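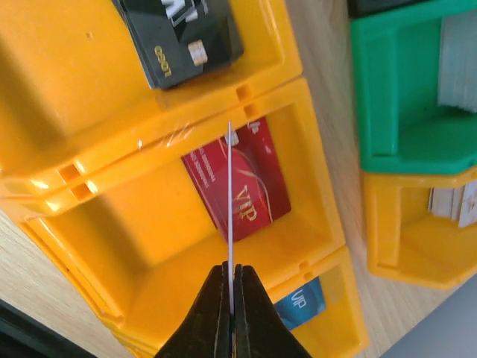
How many demonstrations do you record before the first training run on a new task?

We record 88 accepted episodes, train once, and look at where the policy fails before recording any more. The number comes from our own scheduling. It fills two operator shifts, including resets and rejected takes, and it has been enough to tell a bad task definition from a shortage of data.

Teleoperation notes from the Vokarport cell
Ikside Technical Newsletter, 15 Nov 2019

The Floltthorpe dataset now holds roughly 3000 episodes of tabletop handling, all of them recorded by remote control with a person moving a pair of leader arms and the follower arms copying the joint positions. The first part of the set was blocks and cups. Since May the work has moved to thin and soft items: cards, card holders, pouches, sleeves. The item below covers what changed in the recording procedure, and is meant mainly for the teams who will be taking over the cell for the next block of sessions.

Why cards

A playing-card-sized piece of plastic is a poor object for a parallel gripper. Lying flat, it gives the fingers nothing to close on. Standing up, it can be picked easily if the fingers come down on either side of it, but a small yaw error puts one fingertip on the face and pushes the card over. Insertion has the same problem in reverse. The operator has to bring the lower edge over the opening, line the card up with the wall of the bin, lower it, and let go without dragging it back out on the worn part of the fingertip.

People do all this with the wrist and hardly notice. Through leader arms they notice a great deal, and the first episodes from any new operator show long pauses above the bin while the angle is corrected. We used to cut those pauses in post-processing. We have stopped, for a reason given under Pauses.

Layout

The bins stay on the operator's right. Cards are placed so that they lean against the rear wall of the bin and the printed face can be read by the fixed camera. Bin colors may be exchanged between sessions but not within a session. A bin that gets bumped during an episode is left where it is until the episode ends, and is then put back against the paper template.
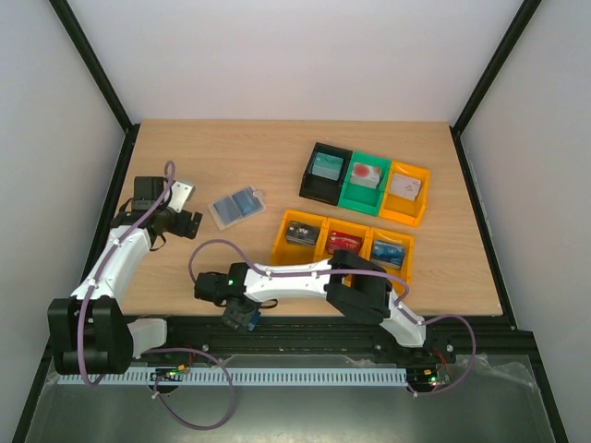 The Vokarport cell set up for card sorting: six bins at right, card holder near the middle, right gripper holding a small blue card.

Only one arm is doing the transfer in most sorting episodes. The other has a job too, though it is easy to forget when reading logs: it steadies the holder, or it waits. Waiting has to be demonstrated as well. If an operator rests a hand on the idle leader, the follower drifts by a few millimeters, and a policy trained on that drift will reproduce it. The instruction is to park the idle arm at the start of the episode and take the hand off the handle completely. Essien, the recording software, has a deadband setting for this. Leave it on. The default value is fine.

Cable routing should be checked at the start of each shift with both arms taken through their full range. A cable that loops over a link is acceptable as long as it does not pull on the gripper at the far reach. Pull on the gripper shows up as a small constant offset in the wrist joint current, which is a quicker check than looking at the cable.

Pauses

An operator who stops above a bin is normally waiting for one of three things: the video to catch up, the card to stop swinging, or a decision. The first is a fault in our setup and the second is physics. The third is information, and trimming removed it together with the other two.

When we trained on trimmed episodes, the policy came down over the bin at the correct height with whatever angle it happened to have, and released. With untrimmed episodes it hesitated for longer and inserted more often. The cost is a slower robot and some episodes in which it hovers until the time limit. We consider that the better failure, as a card still in the gripper can be recovered by the operator and a card on the floor of the cell cannot.

Delay from the video path has been cut separately by sending the wrist streams uncompressed on the local network. Operators report that they now watch the wrist view for the last part of the insertion and the fixed view for everything before it. We do not tell them which to use.

Rejecting episodes

Of the last batch, 258 episodes were rejected at review. The rules are short:

Reject if the card is dropped outside the bins and the operator does not attempt a recovery.
Keep if the card is dropped and recovered. Tag it "recovery".
Reject if a hand enters the cell before the stop tone.
Reject if either wrist stream has a gap.
Keep slow episodes.
Keep episodes where the wrong finger touched first, provided the card ended in the right bin.

The last rule has caused some argument. One view is that sloppy contact teaches sloppy contact. The other is that the follower will make poor contacts anyway and should have seen what a correction looks like. Both were tried on the card task. The difference in success was too small to settle the matter with the evaluation we have, so the rule stands until someone runs a longer one.

Recoveries deserve a word. An operator should not drop a card on purpose to produce one. Staged drops look different: the gripper opens in a clean position, at a height where nothing was going wrong, and the arm is already moving toward the landing spot before the card gets there. We removed a set of them after noticing that the trained policy had learned to open its fingers in mid-transfer.

Soft items
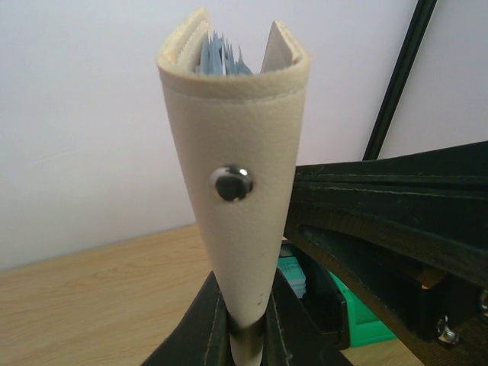

Soft items need their own grip rules, and the card rules should not be carried over. A card has one correct orientation relative to the fingers and fails at once if it is wrong. Fabric accepts almost any grip and fails later, when the opening has closed or the contents have shifted. The cream pouch with the round snap on its front is a case in point. Gripped by its narrow lower end, it stands with the rim up and the pale blue strips showing in the opening, so the wrist camera has the opening, the contents and the snap together in view. Gripped across the middle, the same pouch folds over the fingers and its snap is hidden. Operators should take the low grip wherever the task leaves them a choice, and should turn the wrist slowly once the item is clear of the table.

The leader handles give no force feedback. With a rigid card this matters little, as the fingers stop when they meet it. With fabric they keep closing, and the operator sees only that the material is getting thinner between the tips. We now cap the closing current in Essien for any task tagged "soft". The cap is set in the task file and is read when the session starts; changing it halfway through has no effect until the session is reopened. Several operators have lost time to this.

Start poses

Each task has 20 start poses, printed as numbered outlines on paper templates. The operator works through them in the shuffled order shown on the screen. Working in sequence is faster and was the practice until May, but it meant that lighting, operator fatigue and pose all varied together over a shift, and a policy trained on the early poses looked better than it was.

For soft items an outline is only approximate. Put the item down so that it touches the outline on at least two sides and do not straighten it afterward. Contents should be refilled to the same level between episodes but need not be arranged.

Kinesthetic teaching

We are sometimes asked why the arms are not simply taken by the hand and guided. On this cell it is possible with the motors unpowered, and we did it for the block tasks. Two things count against it here. The operator's hands and sleeves fill a large part of both wrist views, and the policy sees none of that when it runs alone. The second is that two arms need two hands, and with a hand on each arm there is none left to work the grippers. Hand guiding remains the quicker way to record a fixed waypoint, such as the park position, and the procedure for that has not changed.

Handover

Teams coming to Vokarport should bring their own task files in the current Essien format; the older format loads without an error but drops the start pose numbers. Fingertips are inspected at the end of each shift and changed when the contact face is polished enough for a card to slide under its own weight. Old tips go in the tray marked for the workshop, since the worn shape is measured before they are thrown out.

Plastic film and packaging should be taken out of the cell when spotted, between episodes. If film is found after an episode has been recorded, note it in the comment field and keep the episode.

Session slots for the next block are listed on the Floltthorpe page. Leader arm calibration is required for every new operator and takes one coffee-break's worth of time, with the follower arms powered down.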